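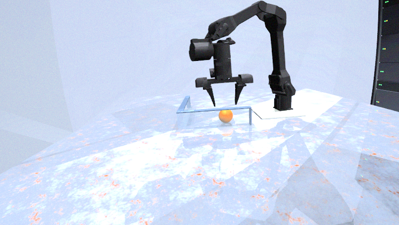 Pale marble-patterned tabletop, plain wall behind.

How do I tell if a marble table is real marble, and can the dull marks be taken out?

Posted by Thư Huỳnh, December 31, 2022
Filed under: Furniture and surfaces

I bought a dining table second-hand in July from a couple in Prarov who were moving abroad. It has a white top with grey veins and a steel base. They said it was marble and came from Ikov, and that it cost them £1,395 new. I paid £300. They no longer had the receipt and I can't find that table on the shop's website, so I only have their word for it.

I have no complaints about the price even if it turns out to be something else. I would like to know what I have before I put any product on it.

The trouble is the marks. There is a patch at one end, near where my son sits, with several dull rings and a long smear. You can only see them when the light is low and coming from the side. From above, in daylight, the colour looks the same as the rest. I can't feel much with my fingertips, perhaps a slight roughness. There is also a yellowish spot in the middle the size of a coin, which was there when I bought it, and that one can be seen from anywhere in the room.

So far I have tried:
Washing-up liquid and warm water. No change to either.
Bicarbonate of soda mixed to a paste, left for an hour and rinsed off. No change to the rings. The yellow spot might be a bit paler but I could be imagining it.
A glass cleaner my sister gave me. I stopped after one go because the bottle said not for natural stone.

My neighbour says to rub it with half a lemon dipped in salt, which she does on her chopping board. My brother-in-law says to oil it. I have done neither.

What I want to find out is:
Is there a test that won't leave a mark where people can see it?
Are the rings and the yellow spot the same problem or two different ones?
Is it worth sealing now, or do I need to get the marks out first? There is a tin of Katodo stone sealer in the cupboard left over from the bathroom floor, hardly used.

The table is used every day for meals and homework so I can't have it out of action for weeks. Thank you.

3 replies

Gransden_Mason

Please don't use the lemon. If it is real marble the lemon will do to the whole top what something has already done to your son's end.

Marble is mostly calcite, and acid dissolves calcite. Orange juice, squash, vinegar, wine, tomato sauce, fizzy drinks and most bathroom descalers will all do it. They take the polish off wherever they sit. You get a dull mark the shape of the bottom of the glass, with no colour to it, best seen in low side light. That is called an etch. Your description of the rings and the smear fits it very well, and it is also a fair clue that the top is real, because laminate doesn't react to juice like that.

Tests, in the order I would do them:

Look at the edge. On solid stone the veins run over the edge and carry on down the side. On a printed top the pattern either stops or the edge is a separate strip with a join you can find with a fingernail. Some stone tops have a dark edge or a painted one, so don't give up if it isn't obvious.

Look underneath. Get down on the floor with a torch. Real stone is usually left rough or sawn on the underside and may have a mesh glued on. If you see chipboard, stop there, though be aware that thin stone is sometimes bonded to a board, in which case you need to look at the edge again.

Look for repeats. Printed patterns repeat. Pick one odd-shaped vein and see whether it has a twin further along. Some prints are large enough that you won't find one on a dining table, so finding no twin proves nothing.

Feel the temperature. First thing in the morning, before the heating is on, put one palm on the table and one on a wooden chair. Stone feels a good deal colder. Quartz composite feels cold too, so this only rules out laminate and plastic.

If you are still in doubt, turn to the underside again and put one drop of white vinegar on bare stone. Watch it closely with the torch. Calcite will give off small bubbles. Wipe it off and rinse. You will need somebody to help you get at it, or lie on your back and hold the drop on with a cotton bud. Do it well in from the edge.

On your second point, they are two different problems. The rings are etches, where the surface has been eaten away very slightly. The yellow spot has colour, so it is a stain, and something has soaked in. Cooking oil goes yellow with age, and so does old wax. Rust goes yellow to brown. You treat the two quite differently.

For the stain you want a poultice. Buy plain white stone poultice powder, or use plain white kitchen paper torn up small. For an oil stain, wet it with acetone (windows open, no flames, gloves on), spread it over the spot and a little past it, cover it with cling film, tape down the sides and leave it for a day. Then take off the film and let it dry fully before you lift it away. The drying is what draws the oil out, and people lift it too early. You may need three or four goes. If there has been no change after two, it probably isn't oil, and you should look up rust removers sold for marble. Ordinary rust remover is acid, so keep it away.

For the etches, light ones can be brought back with marble polishing powder, water and a felt pad. Work in small circles and keep it wet. Yours can be felt with a finger, so they may be a little deep for powder alone. Then it is a matter of rubbing down with wet abrasive pads, starting at 300 at the coarsest and going finer through every grade, and then the powder. Missing out a grade leaves scratches that you only see when you have finished. I would practise on an offcut. Any worktop firm has a skip full of them and will usually let you have one if you ask.

If the top has a honed finish (matt all over) then you are in luck, as you can stop at a fairly fine pad and blend it in without any powder.

Marks first, sealing after. Sealer over a stain makes the stain harder to reach.

dabhand77

just put a tablecloth on it. ours has been like that for years and no one has ever said anything. also car wax works

Pauline at the Old Bakery

I agree with nearly everything in the first reply, so I'll only add what I know from living with one. I have had a marble table in the kitchen for 7 years. It was bought polished and it is now honed, on purpose, after I got tired of chasing rings.

About the Katodo. I used the same one on my floor and then on the table. Check the date on the tin, because an opened one does go off. If it has turned thick or there are bits in it, don't bother. The instructions on mine give 168 hours before the surface should get wet or have anything oily on it. You can put a dry plate down after the first day, but you did say the table is used for every meal, so plan it for a week when you're away. Wipe off everything that hasn't soaked in before it dries. I left some on too long in one corner and it went cloudy, and I had to go back over it with more sealer on a cloth to soften it and then buff it.

Please also know what a sealer does. It slows down things that soak in, such as oil, tea and beetroot. It does nothing at all for juice or vinegar, as those work on the surface. I was quite cross when I got my first ring on a freshly sealed table, until the man who sold it to me explained the difference. If you want protection from etching, the choices are mats, a film stuck over the top by a specialist, or getting used to it.

To see whether it needs sealing at all, put a spoonful of water on a clean part and leave it for a quarter of an hour. If the stone underneath has gone darker when you wipe it, the water went in and sealer is worth doing. The dark patch goes as it dries. If there's no darkening, it is already sealed or it is dense enough not to need it.

Don't use oil, as your brother-in-law suggests. Oil is for soapstone and wood. On white marble it goes in patchy and turns yellow, and for all we know that's where your spot came from.

I wouldn't use the car wax either. It hides light etches for a week or two, then it smears, and you have to strip it all off before you can do the job properly.

For daily cleaning I use a few drops of washing-up liquid in a bowl of warm water, a wrung-out cloth, then a second cloth with clean water, then a dry tea towel. Go easy on the bicarb as it is slightly gritty and will take the shine down if you scrub with it.

If you do get quotes, ask for a stone restorer and not a general cleaning firm. I was given two prices, one from Lại Stone Care and one from a carpet company that also did floors, and the carpet company wanted to use a machine meant for a hallway. Lại did the honing in the kitchen in a morning, with plastic sheeting up because the slurry gets on everything. Take the chairs out first and move anything off the lower shelves nearby.

Comment from Thư Huỳnh

Thank you all. I went underneath with a torch. It is rough and grey with a mesh on it, and the veins do go over the edge. The vinegar drop fizzed a little. So it's real.

I have put cork mats at my son's end and ordered the poultice powder. I will try the yellow spot first and leave the rings until I have found an offcut to practise on. The date on the Katodo tin has rubbed off, but it still pours like water. Is that enough to go on?

Reply from Pauline at the Old Bakery

Try it on the underside first, leave it a day and do the water test on that patch. If the water beads up it's still good.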